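23 nov 2018

Cuaderno del taller, mesa de inspección. Sigo con la copia de Clatumach, el melodrama que queremos tener listo para el ciclo de febrero. Hoy tocaba el rollo 3 y he terminado más tarde de lo que pensaba, pero bueno, contentísimo, que el rollo 3 es el de la fiesta y es una maravilla verlo aunque sea a trozos y parando cada dos por tres.

Estado general: bastante mejor que los dos primeros. Entre los tres rollos salen 832 metros. Encogimiento dentro de lo tolerable, pasa por los rodillos grandes sin quejarse. Olor a vinagre, poco, solo al abrir la caja (el rollo 1 olía muchísimo más, y por eso lo tengo apartado en el otro armario). Perforaciones: una zona mala cerca de la cola, con los dientes marcados. Reparada con cinta, dos veces, la primera me quedó torcida y la tuve que levantar.
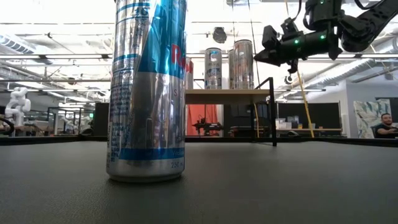
La duda gorda del día son las rayas verticales del plano de la escalera, ese en que ella baja con el vestido plateado y todos los invitados se callan. En la primera pasada las apunté como rayado de emulsión, del 495 al 1156 del conteo del rollo, y me quedé tan ancho. Luego, al mirarlas con la lupa, vi que solo estaban encima de la tela y que se movían con ella. O sea, brillos! La tela hace lo mismo que una lata de Red Bull bajo la luz, esas rayas blancas de arriba abajo en el metal, que si las ves en un fotograma suelto jurarías que alguien ha pasado un clavo. Tachado en la ficha, y queda escrito en grande para quien haga la limpieza digital: NO tocar el vestido. El filtro automático se lo come seguro, ya nos pasó con los pendientes en el rollo 2.

Rayado de verdad también hay, ojo. Una línea fina a la derecha, muy recta, que cruza cara, pared y todo lo que pille, y que empieza en el cambio de plano del jardín. Esa sí es de proyector. Debería salir bien con el escáner Lloyd si lo ponemos en luz difusa, pero antes quiero una prueba corta, porque la última vez perdimos contraste en los negros y las escenas de noche parecían rodadas en una sopa.
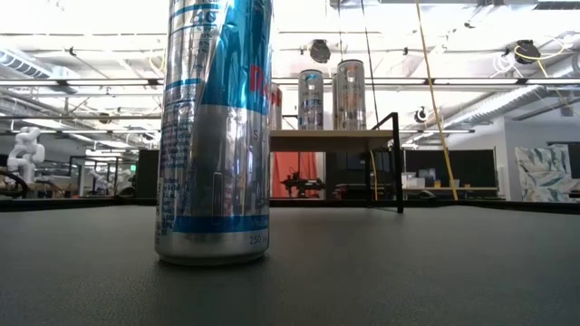 Más cosas del rollo 3. Falta metraje, como ya sospechábamos. Comparando con la lista de diálogos que mandó el archivo de Plestitz, echo de menos unos 1386 fotogramas, casi un minuto, justo entre la llamada de teléfono y la llegada del coche. En nuestra copia cuelga el teléfono y pum, ya está en la puerta con el abrigo puesto. El empalme es antiguo, de cola, muy limpio, así que me inclino por un corte hecho a propósito para alguna reposición (o para que cupiera en un programa doble, vete a saber). Lo he fotografiado por las dos caras y no lo he abierto.

El otro lío son los títulos. Los de apertura no son originales: la letra es más moderna y el nombre de la protagonista aparece más grande que el título, cosa que en la hoja publicitaria de la época no pasa. Tiene toda la pinta de que la distribuidora los rehízo cuando ella ya era famosa. Yo los dejaría, con una nota en el programa de mano.

Escribí a la filmoteca de Jirkach preguntando por todo esto, ya que ellos tienen la otra copia conocida.
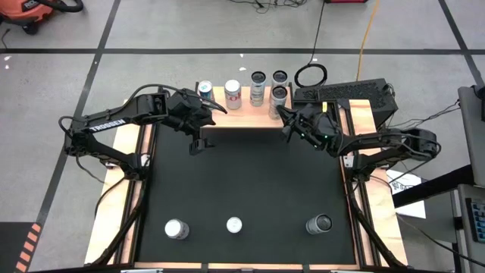
Me contestan que su copia conserva la escena entre el teléfono y el coche, aunque sin sonido, y que con los títulos tendríamos que ser más prudentes: según ellos, hubo dos juegos desde el estreno, uno para cada mercado, y el nuestro podría ser perfectamente el de exportación. Añaden que prestarían el rollo para escanearlo, pero que no sale de allí sin seguro y sin maleta rígida.

Pues me lo creo a medias. Lo del sonido tiene arreglo si nuestra lista de diálogos coincide y ponemos subtítulos. Lo de la exportación me cuadra menos, con esa tipografía, pero les he pedido una foto del primer cartón y así salimos de dudas.

Pendiente:
Prueba del Lloyd con la línea del jardín, difusa y directa.
Pedir precio del seguro y mirar si la maleta gris cierra bien.
Cambiar el núcleo del rollo 1, que está rajado.
Corregir la ficha vieja, que todavía pone «rayado» en lo de la escalera.
Comprar cinta, queda medio rollito.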